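Cleaning out the microwave

September 29, 2026

The old microwave quit in the middle of a bag of popcorn, and I went without one for 16 days. I thought I might keep going that way. Soup heats up fine in a pan, and so does rice if you add a spoonful of water and put a lid on it. What I couldn't get used to was washing a pan every time I wanted a cup of milk warmed up.

The replacement is a plain white one with two knobs on the front. I paid $30 for it at the secondhand store on Tadley Street. The new ones I looked at started at $70 and all of them had a keypad, and the keypad is what went on my last one. First the 3 stopped working, then the 8, and by the end I was heating everything for 2:22. A knob can wear out too, but you can usually still turn it.

I didn't want it in the kitchen until I had gone over it, so it went on the light wood table in the other room, where there is space to swing the door open and get at it from the front. The kitchen counter is 16 inches deep in the part that's free and you end up working sideways.

My usual way with a used microwave is this. Take out the glass plate and wash it in the sink with dish soap. Put a bowl of water with a few slices of lemon inside, run it until it steams up the window, and leave the door shut for a while afterward. Then unplug it, wipe the ceiling first, then the walls, then the floor. The ceiling is always the worst part. Whoever had this one before me liked tomato sauce.

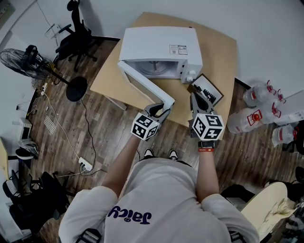 The door took longer than the inside. Grease collects along the edge where it closes, and a wet cloth mostly moves it from one end to the other. I used baking soda mixed with a little water, on an old toothbrush, and went along the whole edge twice. The hinge side is awkward and I did what I could. I left the label on the front where it was. I have peeled those off before and the glue stays behind for years, picking up lint.

The knobs only needed a damp cloth. I don't spray anything near the controls – the liquid gets in behind them.

Ngan-ling Yau, who used to live upstairs from me, told me to check the door seal with a strip of paper. You close the door on it and pull. If it slides out with no drag, the door is loose at that spot. I know that isn't a real leak test, but it's a fair check on whether the door is bent, and this one held the paper all the way around.

After that I timed a cup of cold tap water. It took longer to get hot than it did in the old one, so I will have to relearn my times for oatmeal and for leftover rice. The bell at the end is a single ding. The old one beeped five times and then beeped again every minute until you came and got your food.

What's left is finding a place for it. The shelf next to the fridge is the obvious spot, but the bread box is on it, and the microwave needs a few inches behind it for air. I may move the bread box on top of the fridge and see if I get tired of reaching for it. If that doesn't work out I'll put up a second shelf in October. I still have the brackets from the last apartment, but I can't find the screws that go with them.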